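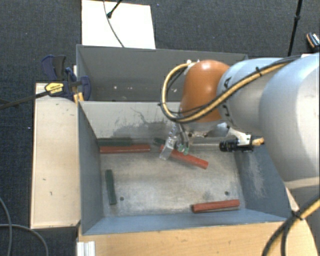 **Casual sorters wanted, Elgate returns room**

Grullero is after two people who can take an object out of one bin and put it in the correct other bin, for a whole shift, without developing a personal philosophy about it.

The work is sorting. Returned goods come in mixed: phone cases, bath plugs, single gloves, a surprising amount of cutlery. You check each item against the list, decide whether it can be resold, and send it on its way. The bins are metal, two compartments each, and they've had a hard life. Scratches are fine. Sticky is your problem, and there's a cloth.

The room is carpeted in a dark charcoal colour, chosen by someone who never had to find a black washer on it. You will.

**What you'd be doing**

- Emptying, sorting and refilling bins, mostly standing
- Wiping out compartments at the end of each shift
- Labelling anything odd and putting it on the odd shelf
- Keeping the wooden benches clear of your lunch

**What we'd like**

- Steady hands and reasonable eyesight, glasses welcome
- Closed shoes
- Some tolerance for other people's radio
- Warehouse or op shop experience is handy but we can teach you the list in a morning

Shifts start at 7 am and Saturday work comes up often enough that you should like the idea, or at least not hate it. Each sorter gets through over 80 items an hour once they've settled in. Your first week will be slower and we've budgeted for that.

To apply, send a page about yourself to the Elgate office and quote job 3553. Job 3812 is the forklift one.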